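Accueil Jeux de données Journal À propos Contact

# Firlow – relevés de mangeoire et de nichoir

Vaughan Baxter, 8 septembre 2025

## Ce que contient le dépôt

3 369 lignes, une par passage d'oiseau, tirées de vidéos prises au fond d'un jardin. Le fichier `passages.csv` donne l'heure, l'espèce supposée, la durée et une note de confiance. J'écris « supposée » parce que je ne crois qu'à moitié à mes propres étiquettes.

## Provenance

Les séquences ont été triées avec Plelleo, puis relues à la main. La page de Plelleo promet une reconnaissance fiable des passereaux. Chez moi, il confond volontiers la mésange nonnette et la boréale, ce que font aussi des gens très sérieux, mais eux n'affichent pas de pourcentage à côté. J'ai relu 900 lignes. Les autres portent `relu = non` et je déconseille d'en tirer quoi que ce soit sur les espèces rares.

## Limites connues

- Un même rouge-gorge peut compter pour 300 passages. Ce n'est pas un recensement.
- Le mois de décembre est presque vide : batterie à plat, remplacée trop tard.
- Les durées inférieures à sept secondes sont douteuses.
- La pluie déclenche l'enregistrement. Clostum prétend filtrer ces cas – je n'ai pas vu la différence.

On me demande parfois si ces données montrent un déclin. Non. Elles ne montrent pas non plus le contraire. Un jardin, un point d'eau, un chat chez les voisins : il faudrait bien plus que cela.

## Utilisation

Séparateur point-virgule, encodage UTF-8, heures locales. Le script `trier.py` retire les doublons, sauf ceux qui tombent à cheval sur minuit (pas corrigé).

## Voir aussi

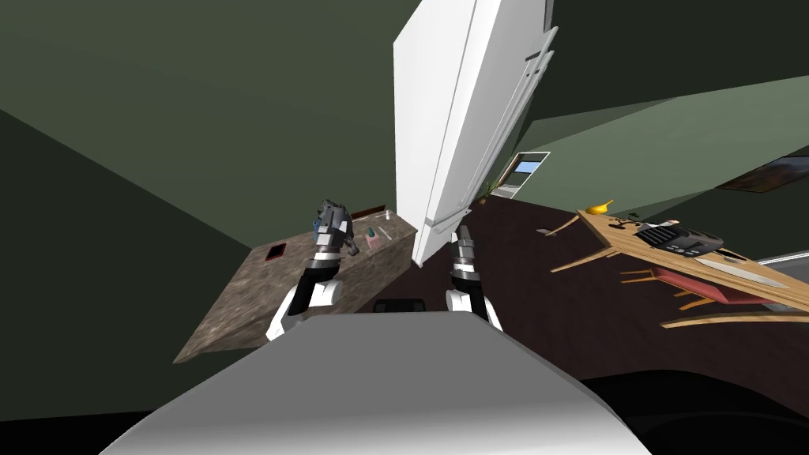
*Waaka : rendu de synthèse, deux bras robotisés, comptoir et réfrigérateur.*

## Licence

Réutilisation libre avec mention de la source. Signalez les erreurs d'espèce, de préférence avec l'heure du passage et le numéro de ligne.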